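Search this site

Enter keywords Go

Matheson records office starts re-sorting of green folders

2022-03-23

Matheson has begun re-sorting the green folders held in its records office, ahead of a change to its filing scheme in April. The work is done by hand at a wooden table. Folders are stacked, squared up and opened one at a time where the contents need checking.

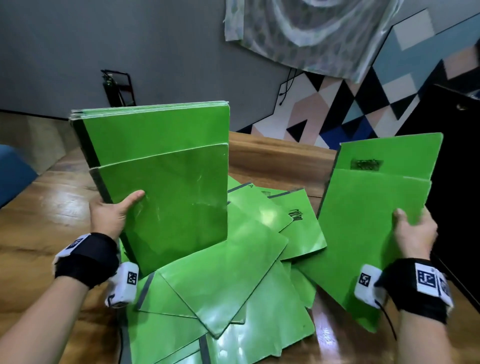
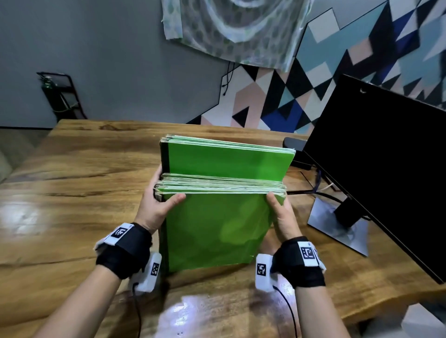
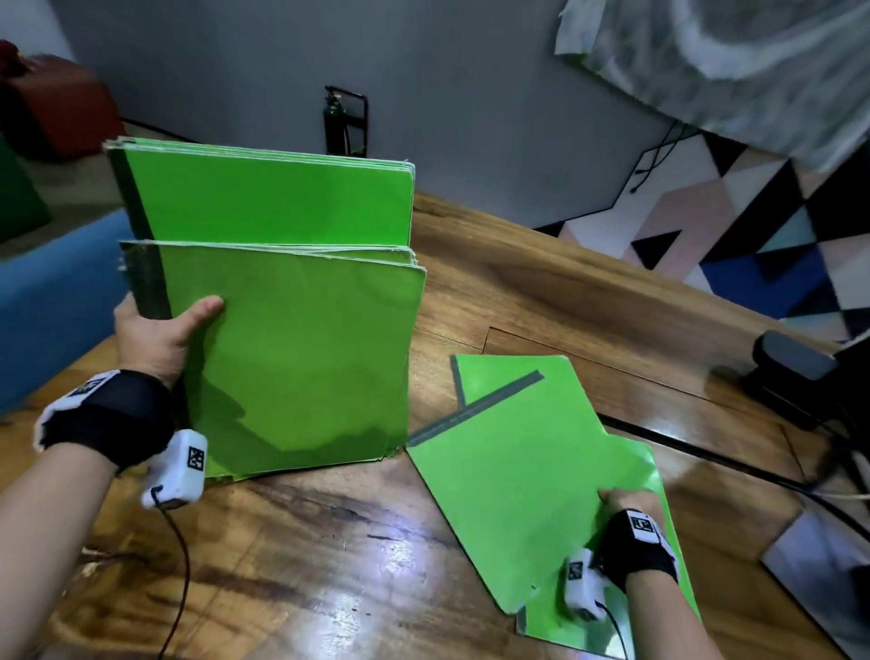 Green folders being handled at the sorting table.

The present scheme files folders by year of receipt. Under the new one they will be filed by site, then by job number, with the year moved to third place. The office holds around 2000 folders. Of these, 336 cover more than one site and will need a cross-reference sheet in each location where a reader might look for them.

Folders are taken from the shelves in shelf order and kept in that order until the new number has been assigned. The old number is not removed. It stays on the folder and is also entered in the register next to the new one, so that references in earlier letters and reports can still be traced.

A folder with a split spine or a cover that will no longer close is set aside and its contents are moved to a new one. Scuffs and scratches on the cover do not count as damage for this purpose. Replacement folders have been ordered from Pristari in the same green and the same size, as the existing shelving leaves little spare height.

A first batch of 76 folders, all from the Lero site, was completed in 7 working days. The office expects later batches to go faster, as most of the Lero folders had been filed under two numbering systems and the entries had to be matched by hand.

The Teluveo folders are next. They will be unavailable for loan while they are being renumbered. Requests for single documents will still be accepted at the records desk, where a copy will be made and the original returned to its folder.

Staff holding Teluveo folders on loan are asked to return them before the end of the month, with any loose sheets placed inside the front cover.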